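How We Look After a Gripper

July 2025
By Milagros Soriano
Print this page | E-mail this page

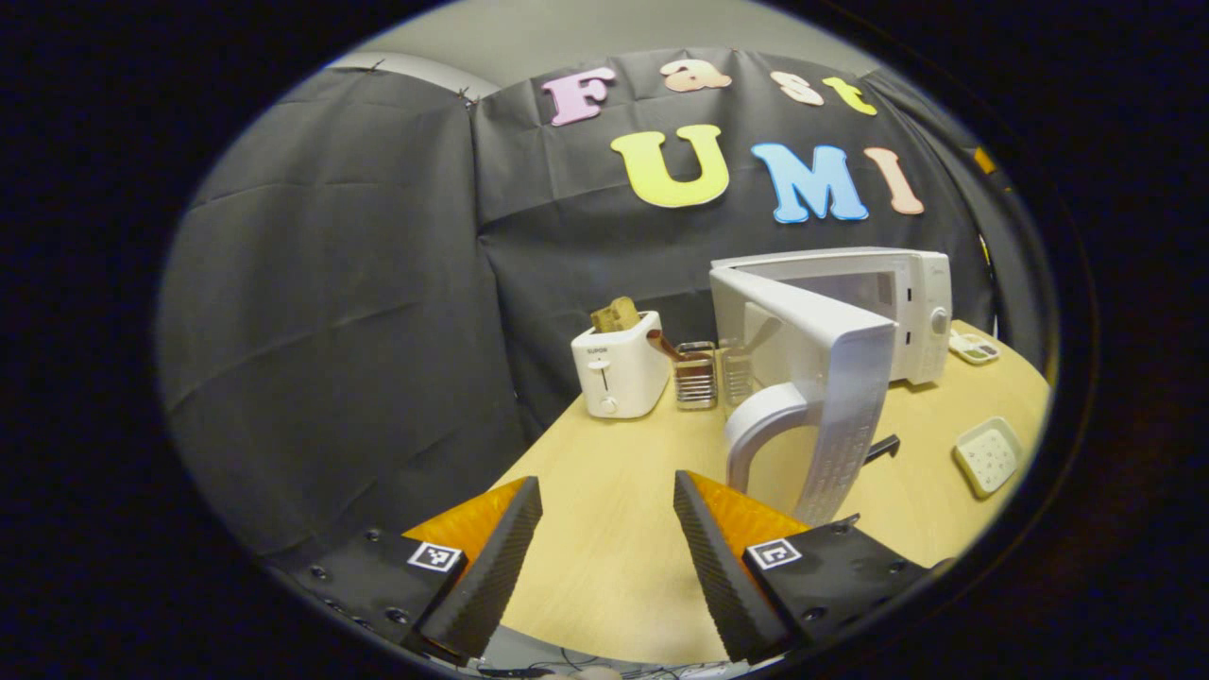
Two fingers, one table, toast in the toaster. The gripper at the Pendville workshop.

Hi kids! Quick one this month, lots to fix.

A gripper is a hand for picking stuff up. Ours is called Javier. You hold it yourself and it has a camera on it, so it sees what the fingers see. Later a robot arm can learn from that. Javier has 2 fingers. You have 10, show off.

Find the black pads. See the ridges? Like the bottom of a sneaker. Ridges help with grip. Crumbs and butter are the enemy, so we wipe the pads after every kitchen job. Damp cloth, then dry cloth. No soap!! Soap is slippery.

Behind the pads there's orange plastic you can sort of see through. We check it for cracks. Bend it a teeny bit, look close, hold it up to a lamp. Crack? New finger.

Next, screws. The black plates at the bottom have screw holes. Screws wiggle loose when a machine gets bumped alot. So every 400 grabs somebody gets the little screwdriver and goes round. Snug, not super tight. In January I did one too tight and it took me 5 tries to get it out. Oops.

Now the little black-and-white squares. One on each plate. Those are tags. The camera looks at them and the computer works out how far apart the fingers are. Smudge on a tag = confused computer. Dry cloth only, and don't pick at the corners (Lullico, our newest helper, I mean you).

Last thing is cables. Thin ones, easy to snag. Look along each one from end to end. Pinched? Frayed? Stop and tell a grown up. Never pull a cable to get it loose.

Then a test. Close the fingers slowly. They should meet in the middle. If one gets there first, back to the screws.

Try it at home: put a rubber band round each tip of your kitchen tongs, with a grown-up. Pick up a grape. Take the bands off, try agian. Which was easier?

Next month, Mirard, our robot arm, gets a new elbow.

Contact us | Copyright Pendville Workshop Kids' Page | Back to top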